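The Last Thing on the Chore List

Every few months a friend or a cousin sends me a video of a robot folding a shirt, and the message is always some version of "so when do I get mine?" I have been sent 12 of these since March. I watch every one to the end, sometimes twice, and I write back that the shirt looks very nice and that they should go on folding their own for the time being.

I want to explain why I keep giving that answer, and also why I give it more cheerfully than I used to.

I spent a good part of my working life in a plant that made drawer fittings for a company called Trosen, and later I kept the books and the stockroom for a smaller outfit, Britel, that packed classroom supplies. Both places had machines that did one thing from morning until night. At Trosen there was a press that punched the same bracket so faithfully that we set our lunch by its counter. Nothing in either building ever put anything away. That was people's work, and it still is, and if you walk through the packing room at Britel today you will find about 43 people lifting, turning, straightening, and tucking things into places where they more or less fit.

People who have not done that work tend to think of it as the easy part. I thought so myself in my first week. Then I was handed a cart of mixed returns (clipboards, pencil cases, a great many loose rulers) and told to get it all back on the shelves before the truck came, and I found out how many little decisions there are in a cart like that. Does this one go flat or on its side? Will the lid close if I lay it across? Can I slide it in, or do I have to lift everything else out first? You make those decisions with your fingertips while you are thinking about supper, and so you never notice you made them.
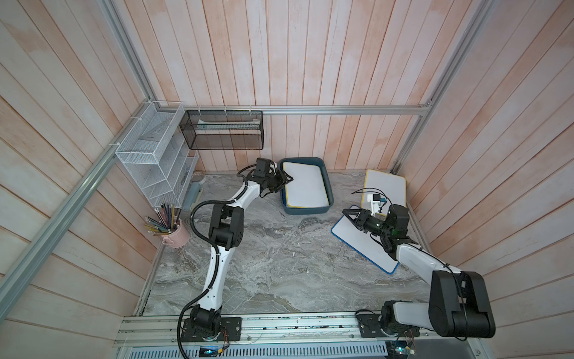 My own subject, then, is tidying, which I believe is the hardest chore in the house to hand over to a machine, harder than vacuuming and harder by a long way than washing dishes in a box that sprays water at them. A floor can be cleaned by something that only knows whether it has bumped into a wall. Tidying asks for an opinion about every object. Consider a whiteboard sitting in a tray, with a yellow border and a white face, nearly as large as the tray itself. You and I would get a fingernail under the edge and think no more about it. A gripper with two stiff black fingers, poised at the corner of that tray, has to find the gap between board and rim, and there isn't a great deal of gap to find. Then there is the second board propped up in the corner and a third, blue-framed, lying tilted on the floor, and each of those wants a different approach. Three boards, all of them the sort of thing a second grader carries around without being told how.

I don't say that to make fun of anybody's machine. I say it with real fellow feeling, having once pinched my thumb quite badly in a tray.

My neighbor's son works in automation, and he put it to me this way over the fence: the arm is the cheap part now. He said you can have an arm that repeats a motion to the width of a hair, and it will do that motion all night, and it will also do it all night if the board has slid over by an inch and there is nothing there to pick up. What is expensive is teaching it to notice. I have thought about that a good deal. Most of what I would call being handy comes down to noticing — the drawer is sticking, the stack is leaning, the box feels lighter than it should.

A firm called Delić came to Britel a while back with a proposal for the returns bench. They were pleasant people and they brought pastries. They ran 100 items through their cell, and 64 of them ended up where they belonged with no help. The young man giving the demonstration was a little crestfallen, and my old coworkers were very much impressed, and I think both were right. When I started, the number would have been zero, and they wouldn't have gotten the cell through the door either. But a returns bench that leaves 36 things in the wrong place is a bench where someone has to stand and watch, and that someone could have shelved the whole cart.

A home is worse, of course. A shop floor has lines painted on it and a boss who can say that all trays shall be the same tray. In my kitchen there are lids that belonged to my mother and fit nothing. There is a drawer I would be embarrassed to have a robot see.

So can they do the chores yet? Some of them, slowly, in a place that has been set up for them, with a person close by. I would take that as good news. I used to get cross about these things, mostly on behalf of the packing room, and I still think any company that puts an arm on a bench owes the people at that bench a straight account of what happens to their hours. I would like to see that in writing before the pastries come out.

But my knees are not what they were, and I live alone, and there is a shelf of Brurnness jars in my pantry that I can no longer reach without the step stool. If a machine could someday bring one down and put it back the way it was, label forward, I would be glad to have it in the house. Until then I've moved the ones I use most down to the counter, and the apricot is nearly gone.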